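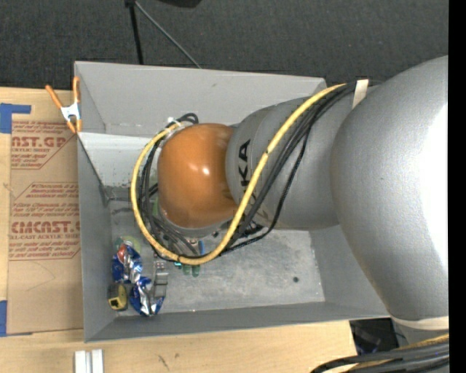
Whitlock in November, or how I finally learned to pack a suitcase

I have always been a terrible packer. Two pairs of boots for a weekend, a hair dryer the size of a ham, four books I never open. So when I booked five nights in Whitlock I told myself it was one carry-on or nothing, and I'm a little smug to report that I did it!

The trick (for me, anyway) was laying everything out on the bed the night before and then going to make dinner. When I came back, half of it looked ridiculous. Why did I need a second raincoat? Out it went. I kept three sweaters, which was still one too many, and I wore the green one on the train to save space.

Whitlock is a funny little place. Everything closes at four in the afternoon that time of year except the bakery and one pub, and the bakery runs out of the cheese rolls before lunch. I walked up to the old reservoir every morning, and according to the sign at the top there are 1,428 steps if you take the steep way. I took the steep way once. After that I went round by the farm track with my coat pockets full of cheese rolls, and I regret nothing.

I stayed in a room over the yarn shop, Plarnileo, and yes, this was a mistake for somebody with a carry-on. You come downstairs for milk and there's a whole wall of speckled wool looking at you. I lasted until the second afternoon. Then I bought enough for a cardigan, plus the buttons, plus a pattern I already own at home in a drawer somewhere.

So that was the suitcase full. On the last night I sat on the lid and it still wouldn't zip, and I ended up mailing the boots home from the post office next to the pub. They got here two days after I did, with a sock in one of them that I'd been hunting for all week.

I've cast on the cardigan already. The back is done up to the armholes and I think I've got the size wrong, but I'm going to knit one sleeve before I let myself measure it.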